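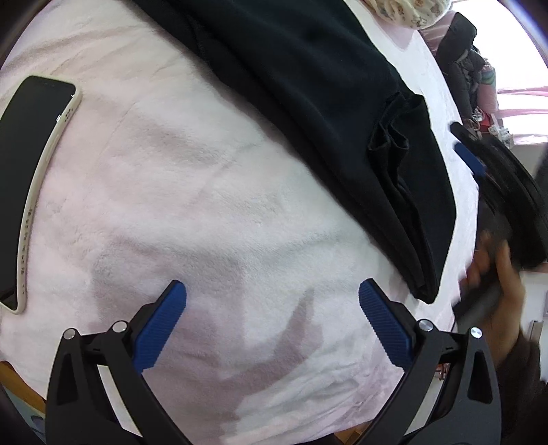

Can a landlord show my apartment to new renters while I'm still living in it, and how much notice do they have to give? I rent a one bedroom in Stulton and my lease is up in 6 weeks. I'm not renewing. The leasing office has already brought people through twice with a text the same morning, and the second time I was at work with my bed covered in clothes and a pink blanket. The lease says "reasonable notice" for showings and gives no number of hours. I don't want to block them completely because I need my deposit back. The deposit was $3366 and I've paid on time for the whole lease.

Posted by Kevin Mulligan
Jan 5, 2019
5 min read
Print this page | E-mail this page

2 answers

Yolotzin Camacho wrote:

It depends on your state. Many states have a law that sets the notice, often 24 hours, sometimes 48. Other states have no number at all and then it goes by the lease, and "reasonable" is up for argument. Look up your state's landlord and tenant act and search for "entry" or "access."

Whatever the law says, I would put it in writing. Send the office an e-mail, not a text, and keep it short. Say you are willing to allow showings, ask for 24 hours' notice each time, and list two or three windows during the week that work for you. Most offices will take that deal because it saves them calling you. I managed a 40-unit building in Mamville before I moved into sales and the tenants who sent me a schedule got left alone the rest of the time.

A few other things. You usually can't refuse showings outright if the lease allows them, and if you do they may try to charge you for it. You can be home during a showing. You can ask that the agent stay with the visitors the whole time. If photos are being taken for the listing, ask for a separate date for that and put away mail, medicine and anything with your name on it.

As for the deposit, it covers unpaid rent and damage. It should not be reduced because the place was messy on the day someone toured it. Take your own photos of every room after you move out, and give them your forwarding address in writing. Ask for a move-out walkthrough too.

Comment from Kevin Mulligan:
Thanks. I found it, my state is one of the ones with no set number. I'll send the e-mail Monday with evenings after 5.

ndoyle_3602 wrote:

Just change the locks. Worked for me at Zoralano when they kept coming in.

Comment from Yolotzin Camacho:
Please don't do this. Most leases forbid it and they can bill you for the locksmith.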